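Seltolell banner frame, two-person size: a review after one parade season

I bought the Seltolell frame in spring for our group, which walks each year in the autumn parade in Belmonte. Before, we carried our banner on two broom handles with tape, and by the second corner it was always folded in the middle so that people could read only the first and the last letter of our name. I have now used the frame for one long parade, one short march and several rehearsals, and I would like to write down what I found. The maker's page says very little about how it behaves in the street.

What is in the bag

You receive two upright poles in three sections each, a crossbar in four sections, a lower bar, eight clips, two waist cups with belts and a carrying bag. I paid 117 dollars with delivery. The banner itself is not included. The shop offers printing, but we already had ours, sewn from old curtains by several members during the winter, and it was a relief to see that the clips accept a thick hem. They do not accept metal eyelets very well. If your banner has eyelets, please plan to use cord instead.

The instructions are one sheet, printed on both sides in small grey letters. The drawings are good, the sentences are not so good. My English was learned at school and I thought first that the fault was with me, but two colleagues who grew up here also read step four three times.

Setting it up

The first time took us almost half an hour. Now it takes a few minutes with two persons, provided that the crossbar sections are put in the right order. They look the same but they are not, and I have marked ours with nail polish in four colours. The locking buttons are stiff. On a cold morning in October, with gloves, I could not press them at all and had to take the gloves off.

Walking with it

Our route was 2,655 metres from the library to the fairground, with one hill and far too many stops. The local paper wrote that roughly 2,000 people came out to watch, and where we turned into Plivberg Street they stood very close to us on both sides. I was worried for the pole ends, but they have round rubber caps and are not wider than the banner. We touched one lamp post and no spectators.

The waist cups are the best part of the whole kit. With the broom handles my arms were shaking after the first block. With the cup the weight sits on the hip and the hand only guides, so you can wave to the children. The belt is long enough to go over a winter jacket. For a slim person or a teenager it is too long, and the loose end hangs down by the knee. We cut nothing and used a safety pin.

Wind is the weak point. Our banner is solid fabric, and at the open corner beside the river the frame began to turn like a door. The two carriers must then walk one step closer together, which makes the middle hang. A third person holding the lower bar from behind solved it for us. The maker recommends small holes in the cloth, and for a new banner I would follow this advice, although I did not want to cut into the curtains.

Compared with the Rovero frame

A choir that marches in front of us has the Rovero frame, and I was allowed to carry it along the fairground fence after the parade. It is heavier and the poles do not bend. The crossbar is one long piece, so it needs a van or a very patient bus driver. Its cups are hard plastic without any padding. For a group with its own storage room and a vehicle I believe the Rovero is the stronger choice. We keep everything in a flat and travel by tram, and for us the Seltolell is more practical.

Small complaints

The bag has a zipper on the short side, so you must push the poles in one by one like spaghetti into a packet. One clip broke at the second rehearsal. I wrote to the shop on a Tuesday and they sent two new ones without charge, but spare clips should be in the bag from the beginning. The white coating on the poles also takes every mark, and warm water with a little dish soap removes most of them.

Would I buy it again?

Yes, for a cloth banner of moderate size and for a group that has at least three people to share the carrying. If you march in a windy place, or only two of you will come, I would look for something smaller. I give it four stars out of five, and the missing star is for the buttons and the zipper.
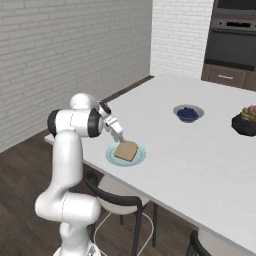
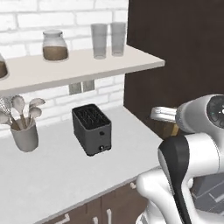 First, bread on a turquoise plate; second, the shelf with a storage jar and two drinking glasses.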